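Reports > Grantee updates > Housing and buildings

May | Prepared by Lena Chmielewska, project lead, Worton Damp Survey

Interim progress report: moisture monitoring in solid-wall row houses, Worton

1. Period and status

This report covers the second funding period. Fieldwork is on schedule. Laboratory work on mortar samples is behind schedule and is discussed in section 4. Spending is within the approved budget, with one transfer between lines requested in section 6.

2. Work completed

The survey now includes 18 houses, all with single-thickness or double-thickness solid brick walls and no cavity. Each house has sensors for air temperature and relative humidity in the kitchen, the main bedroom and one ground-floor room on the weather side. Wall moisture is measured at three heights on the weather side using paired pins set into the mortar joints. Readings are logged every 12 minutes and uploaded once a day at 3:00 a.m.

Two houses from the original list dropped out before installation. One was sold and one began a full rewire. Both were replaced from the reserve list kept by Zuleica Bezerra, who handles contact with households. The replacements are on Udow Street and match the originals in age, orientation and wall thickness. One has a cement render on the rear wall, and its rear readings will be reported separately.

Household interviews are complete for the first round. The questions dealt with heating hours, laundry drying, window opening and past repairs. Answers on past repairs were the least reliable. In several homes the occupants did not know whether a chemical damp course had been injected, and drill holes at the base of the wall were used to settle the question where they could be found.

3. Early results

Results at this stage are provisional. Logger data have been checked for gaps and drift, but the pin readings have not yet been corrected for salt content, and a salty wall will read wetter than it is.

Pin readings at the lowest height fell slowly through the period in most houses. The exceptions were houses where outside ground or paving stands above the inside floor level. In those houses the lowest readings stayed flat. Middle and upper readings followed rainfall with a delay that varied from wall to wall, and was longest where joints had been repointed with hard cement mortar.

Indoor humidity showed a weaker link to wall moisture than the proposal assumed. Bedroom humidity tracked occupancy and window opening more closely than any wall reading. Nermin Kurtuluş is testing whether this holds once outdoor vapor pressure is removed from the series. If it does, the advice leaflet planned for the final period will need a longer section on ventilation and a shorter one on wall treatments.

4. Delays and problems

a) Mortar samples. A total of 178 samples were taken by drill from the surveyed walls. Oven drying is finished. Salt analysis has started late following a fault in the laboratory's conductivity meter, and the backlog is expected to clear in 21 working days. No samples were lost.

b) Data gaps. Four loggers stopped uploading when households changed internet provider. Data were held on the devices and recovered by hand. The visit checklist now includes a connection test.

c) Pin corrosion. Steel pins in two kitchens showed rust at the joint face. Stainless pins will be fitted at the next visit, with both types read side by side for one week.

5. Next period

Birsen Aksoy will lead the second round of interviews and the removal of render samples. Ximena Alarcón will complete the salt correction and reissue the pin series. Trial repointing in lime mortar will begin on two walls once overnight temperatures allow, with the untreated half of each wall kept as a control.

6. Request to the funder

We ask for approval to move the unspent portion of the travel line to laboratory costs. The total award is unchanged. A revised budget table has been sent separately.

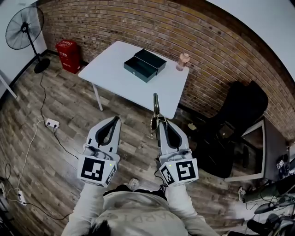
Small room with a brick wall and white table.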